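We use cookies to keep you signed in and to remember your settings. By continuing to browse you agree to our use of cookies. Accept | Manage

How do you pack single-serve snacks for a long drive without crushing everything?

Hi all! We're driving to my sister's place in March and I'm in charge of food (again). Last time I dumped everything into one big tote and by the first rest stop the chips were mostly crumbs, and the chocolatey stuff had bent in half under the water bottles. I did a little trial run on the table tonight with a small green bag of Lay's, something in a blue wrapper that's already looking pretty crumpled, and a white tray I was thinking of using as a divider. 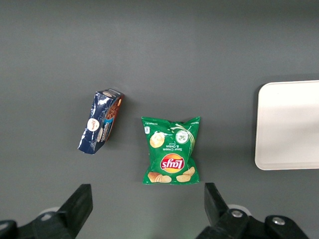
Put the chips in last and stand them up, says Urmas Mägi. Lying flat they take all the weight from whatever lands on top, but on end, side by side like file folders, they hold each other up pretty well. I do this for every trip and lose maybe one bag. Drinks go in a separate bag, always. I wouldn't bother with the tray unless it has tall sides.

Second answer, posted January 25, 2026

shoebox

Third answer

I'd keep the tray! Ours lives on the back seat between the kids, and I fill it up from the trunk whenever we stop, so no one is digging through the tote and squashing things while I'm trying to find the exit. For the trunk I have one of those Ilard folding crates (the small one, it was on sale) with a dish towel in the bottom. Heavy stuff goes down first, then anything in a soft wrapper, then chips. Also keep the chocolate out of the sun, we had a whole pack melt on a 200 mile drive and I was picking it out of the seat belt buckle for weeks.

Is the tote one with a zipper? Mine wouldn't close once the chips were standing up.

9 people found this helpful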